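Carvalho opens Brorton office and names two to public policy practice

21/05/2022

Carvalho, the public affairs and regulatory consultancy, has opened an office in Brorton and appointed Adelino Nogueira to run it. Macarena Henríquez joins as head of regulatory analysis. Both report to the firm's managing board.

The Brorton office will handle client work on packaging rules, product labelling and public procurement. These areas were previously covered from the firm's main office in Flindamard, which keeps responsibility for energy, transport and tax. Existing contracts are not affected, and clients whose work moves to Brorton will keep their current fee terms until renewal.

Nogueira was previously deputy director of external relations at Farkum, the household goods distributor, where he dealt with trade bodies and local authorities. Before that he worked as a legislative clerk, drafting briefing notes and tracking amendments at committee stage. At Carvalho he will be responsible for client contact, staffing and the office budget.

Henríquez trained as an economist and has worked on impact assessments for public bodies and private clients. Her team will prepare consultation responses, cost estimates and compliance timetables. It will also take over the firm's monitoring service, which records draft rules, committee papers and published decisions and sends subscribers a written digest. The service tracked 562 separate files in the last reporting year and has more than 300 subscribers.

The new office starts with six staff. Four have transferred from Flindamard and two have been hired locally. Carvalho now employs 62 people across both sites.

"Most of the questions we get on labelling are practical ones," Nogueira said. "A client wants to know which version of the text applies, from what date, and who signs it off. We should be able to answer that the same day."

Henríquez said the digest would change format. Entries will be sorted by the stage a file has reached instead of by the date it was published, and each will carry a short note on the next procedural step. Subscribers will be able to choose the subjects they receive. The old format will run alongside the new one for one quarter.

The firm has also revised its internal rules on contact with officials. Staff must now log meetings before they take place, with the client, the subject and the file reference, and add a short record afterwards. The revised rules were adopted in April and apply at both offices. A separate procedure covers cases where two clients hold opposing positions on the same file. In those cases the work is split between teams that do not share documents, and both clients are told in writing.

Carvalho did not give a figure for the cost of the Brorton office. The lease includes a meeting room that clients may book for hearings followed by remote link. Enquiries about the monitoring service should go to the Brorton office, and all other client enquiries to Flindamard as before. 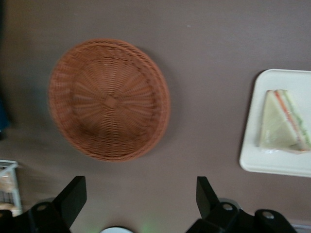
Round woven basket and white tray.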